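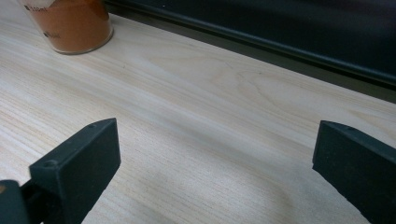
3.2 Gathering the demonstrations

I'd planned to collect everything in one go, and that lasted until the first afternoon. Holding a gripper by hand and moving small kitchen things about sounds like the easiest job in the lab (and for the first few goes it really is!), but after a while your wrist goes stiff and you start cutting corners. You snatch at things. You let go too early. All of that ends up in the data, and the policy is quite happy to learn it from you. So I went over to short sessions of 80 episodes each, with a proper break between them, and stuck with that all through September.

By the end I had over 1,000 episodes, recorded on tables at two sites, which I'll call Perent and Jirkov after the buildings. The task was the same in both places: reach for a named item, close on it, lift it, put it down somewhere else on the table and back away. I used jars, tubs, mugs and packets, all of them things people had lying about in their kitchens anyway. I didn't tape out start positions. Early on I tried a grid of little marks, and I noticed that I was lining myself up with the marks and hardly looking at the jar - a bad habit to hand to a learner that would never have marks to look at.

The part of an episode I thought least about beforehand was the approach. Figure 2 is a typical view from it: both fingers apart, nothing between them, bare wood under the gap, and the target (a glass jar of orange-brown powder) up in the far left corner with part of it out of view. There's very little in a view like that to tell the policy what to do next. If the jar slips out of sight altogether, there's only table. In my first batch I often began with the tool pointing any old way, and the Rashidi baseline trained on that batch tended to drift forwards over the wood and stop. After that I made a rule for myself that at least some of the target had to be in view when an episode began. I kept the awkward corner starts, though, because I wanted the policy to learn to turn towards things.

Glass was the other nuisance. A jar with something dark or strongly coloured in it gives the model a solid block to aim for, whereas an empty one can nearly vanish against pale wood. I recorded both, and I kept a note of which was which so that Section 5 could split the results.

I threw episodes away for two reasons only: the tracking had jumped, or I'd bumped the table. Fumbled grasps stayed in as long as I recovered and finished the job. I went back and forth on this (the Treditz recordings, which we compare with later, were cleaned much more strictly), but a person who misses, opens up and tries again is showing something useful, and I didn't want to lose it.

One last practical point. I labelled each session the same evening, while I could still remember it. The one time I left it over a weekend, I couldn't make sense of half my own notes, and I ended up recording the whole session again.

Related items
Perent table-top recordings: notes on the file layout
Rashidi baseline: training settings
How strictly should demonstrations be cleaned? The Treditz recordings revisited
Jirkov site: supplementary results for glass containers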